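Projects > Lillari > Gallery > Soft grasping, August

Holding something soft without ruining it

Welcome to the August gallery! It has only one picture this month, and plenty of words to go with it, so get yourself a coffee. We have been rebuilding the part of Lillari that decides how hard to squeeze, and I wanted to put one close view from the wrist up where everyone can look at it properly, together with the notes that usually get lost in the chat.

1. The yellow block in the fingers
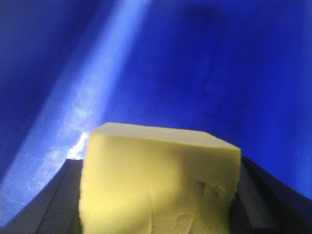
A soft yellow block between the two black fingers, with blue behind it. Look at the chipped notch toward the right of the front face, and at the creases lower down. I love this view for arguing over, and argue we did!

2. What the wrist view is for

Lillari takes the wrist image and the finger opening together, and for every step it produces a small motion and a target width. The old version treated the gripper as open or closed, with a timer in between (I wrote that timer, and I'm not proud of it). The new one predicts width as a continuous value, so the fingers can settle anywhere along their travel and change their mind as they go. Comfort Darko did most of that work over the spring, and she also talked me out of adding a second timer, for which I remain grateful.

3. Why blue is harder than it sounds

You would think yellow against blue is a gift to any segmentation model, and for the top edge of a block like this it mostly is. The trouble is the pale streak of reflected light on the left, and the little white glint right where the block's corner, the finger and the streak all come together. Our first edge finder adored glints. It would put the corner of the object on the brightest spot it could find and then defend that choice with great confidence. Fiifi Ametepe now masks out saturated pixels before the edge step, and he grows the mask a little, so the fuzzy border of a reflection goes along with it.

4. Creases as a signal

This is the part I'm fondest of. A crease or a shadowy dip in the face of a soft object may tell you that it's being squeezed, and it can show up in the image well before the finger width tells you anything useful. Sobia Mengal labeled 429 wrist images by hand for surface shape: smooth, creased, torn, or can't tell. She was strict about using "can't tell", and I think the labels are better for it (a dent seen in a single image could have been there all along, after all). The classifier trained on them runs beside the main policy and can ask for a slightly wider opening, though it can't ask for a tighter one.

5. Three settings for the squeeze

The planner has 3 grip profiles at present, which we call light, normal and firm because we ran out of imagination. They live in a plain text file, and you can switch between them while the arm is running. If you're trying this at your own bench, start with light and let the object slip a few times before you go up. Watching a slip is boring and cheap! Cleaning crumbs out of finger pads takes up an entire Tuesday, as Pirmin Rüegg will gladly explain to you at length.

6. Getting the pictures out

For anyone who wants to browse more of these, the viewer (we call it Wultton, after a long evening) now steps through wrist images alongside the commanded width, so you can stop at a frame and see what the policy was asking for at that point. It opens a session of roughly 3000 frames without complaint. Milan Van Leeuwen added a key that jumps to the next place where the surface label changes, and I use it more than everything else in the tool put together. There is still a bug where the width plot lags behind after a jump. Press the key twice, or drag the slider a touch, and it catches up.

7. Still to do

Blur is next on the list. The outline on the left side of our yellow block is soft, and so are plenty of others, and the edge finder gives back a single line where it really ought to give back a band and admit that it isn't sure. Comfort has a branch for this, filed under ticket 2071, and she'd be happy to have readers. Please be kind about the variable names, several of them are mine.

Recent in this section
- Rajput: moving the planner to its own process
- Wultton viewer, notes on keyboard shortcuts
- Masking reflections before edge detection
- Lirkonby bench: calibrating finger width
- Lillari gallery, drawers and handles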